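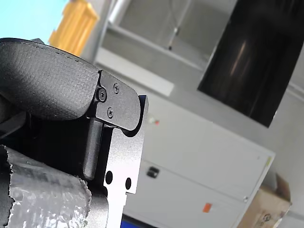 Zallari opens its second shop, and you're all invited

21 December 2021

Well, we've got the keys! I'm Harish Pathak, I run Zallari, and I'm very happy to say that our new tea and spice shop on Vandenberghe Street opens its doors to the public today at 10am. If you know our first place down by the harbour you'll know how cramped it gets (two customers and a pushchair and we're full), so having a proper counter and somewhere to sit feels like a huge treat.

We're stocking 64 loose teas to begin with, and 17 of them are new to us. My own favourite is a smoky black one that my mum says tastes like a bonfire. She's having none of it, but please do try a cup before you make up your mind. The spice blends are all still mixed by us in small batches, and the Zerkotura blend is back after selling out in October. It's a warm, peppery mix with a lot of fennel in it, lovely on roast carrots and even better in a lentil soup. Sorry to everyone who emailed asking where it had gone, I did read them all!

The baking comes from Skuka, the little bakery round the corner, who'll be dropping off cardamom buns and seeded rye every morning. They've also made us a ginger loaf for the opening, sold by the slice until it runs out. I've had rather a lot of it already.

You can bring your own jars and tins and we'll fill them by weight, same as at the harbour. Gift boxes start at £23 and can be made up while you wait, though if you want several it's best to ring ahead. We do post as well, but anything ordered now will go out in the new year.

Opening hours are 10am to 5pm up to and including Christmas Eve, then we're shut until 2 January for a lie-down. The harbour shop keeps the same hours. There's a step at the front door and a level entrance at the side, through the yard, with a bell if you need a hand.

Press are welcome to come for a cup of tea and a nose around. Ask for Harish at either shop, and I'll happily talk about fennel for as long as you can stand it.

ENDS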